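The cream sofa stays

I held out for 2 years. Jarmo Karppinen sold me his old sofa when he moved to Osman Street, and I spent most of October telling people it was temporary.
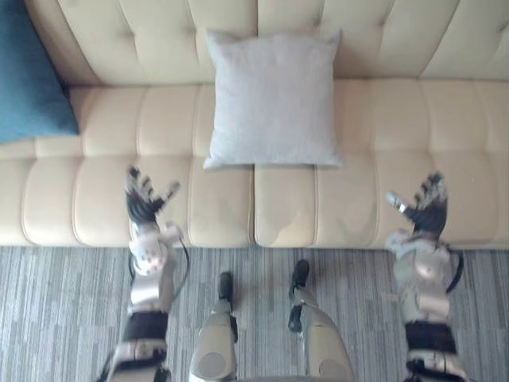
Things I have learned about tufting

Every seam is a savings account for crumbs. The backrest has the tall padded channels, the seat has the little puffy squares, and between them they have swallowed a pen, an earring and most of a granola bar. I do the seams with a paintbrush now – yes, a paintbrush – and it takes 40 minutes if I don't stop to read the mail.

The pillows are a separate argument. Gray goes in the middle, standing up, like it's waiting for an interview. Teal gets the corner. Han-gyeol says two pillows on a sofa this long looks stingy. Han-gyeol owns a futon.

Next up is the striped carpet, which sheds. I have a quote for cleaning it: $103, stairs extra.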